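Pre-session checklist, hand-held gripper bench, with my comments
Filled in by Aba Yakubu, December

1. Table clear of tools and cups. OK. I found a hex key on it and put it back in the drawer, so please check your pockets too!

2. Floor markers in place. OK. The yellow-and-black tape is still stuck down on both sides of the table.

3. Cables. OK with a note. Mine run off to the sides fine, but I'd love it if we could tidy the bunch by the desk before Remo trips on it (again).

4. Box and carton. OK. Same clear box for the whole Groltach set, please don't swap it. We want 600 examples of the carton going in and we have almost 30 good ones, so there's a way to go.
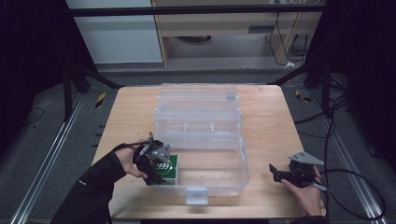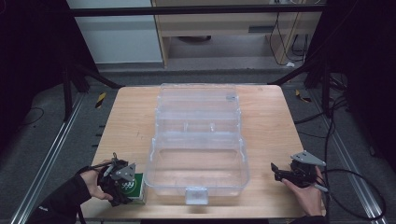
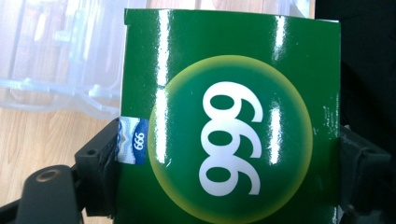
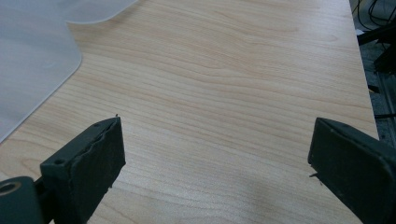
Photos: Groltach bench, Judulmont

5. Jaw faces. WATCH. They're scuffed, and the left one in the last photo has a ragged top edge. I'd change the pads before the next long run. Fedir, do we have spares?

6. Grip on the carton. OK. Squeeze just enough to hold it. If the cardboard dents, get a fresh one and write it in the log.

7. Lid. OK. Open it all the way before you hit record, and keep your fingers off the hinge.

8. Wrists and breaks. OK-ish. I stop after 26 takes and shake my hands out. Kwabena goes longer and then complains to me about it, so no, Kwabena, stop at 26!

9. Stop call. OK. Tested 3 times with Mawuli, loud and clear.

Still open: item 3 (me), item 5 (Fedir).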